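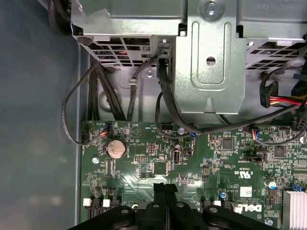
Fustport's public library will hand out refurbished desktop computers to local households again this September, after a year in which the program had no workspace. The machines come from offices that are replacing their equipment, and many are Dell desktops. Each one is opened and checked on a bench in the library's lower level before it goes any further. Staff look over the motherboard, the metal drive cage and the cables that run between them, including the black SATA data cable and the power cable with its red, yellow and black wires.

The program has placed 731 computers since it began, according to Hadiza Oyelaran, who manages it for the library. Another 50 are set aside for the September handout. Applications open at the front desk at 9 a.m. on the first day of the month and close when all the machines have been assigned.

Households need a library card and proof of an address in Fustport or Taltmont. There is no income test. Families with school-age children and adults enrolled in a job training course will be served first.

Old hard drives are taken out and wiped, and any drive that fails the wipe is shredded. A tested drive goes in, along with new memory if the computer needs it. The cases are blown clean of dust, and the fan is replaced if it is noisy.

"Most of what we get is in good shape inside," Oyelaran said. "A loose cable is a very common fault. Somebody moved the computer to another desk, it stopped starting up, and it went in a closet."

Computers that can't be repaired are stripped for parts. Power supplies, drive brackets and cables are sorted into bins and used in later repairs, and the remaining metal goes to a scrap dealer on Fernandes Road.

Ilango Arumugam, who teaches the library's repair class, said the course will run for six weeks this fall with 17 places. Students work on donated machines and learn to swap a drive, seat memory and trace a cable back to its header. No experience is required. The fee is $6 and covers a screwdriver set that students keep.

The library is still accepting desktops with or without a hard drive, as well as keyboards, mice and flat monitors. It can't take printers, tube monitors or laptops with swollen batteries. Donations can be left at the rear entrance on Cisell Street between 10 a.m. and 4 p.m.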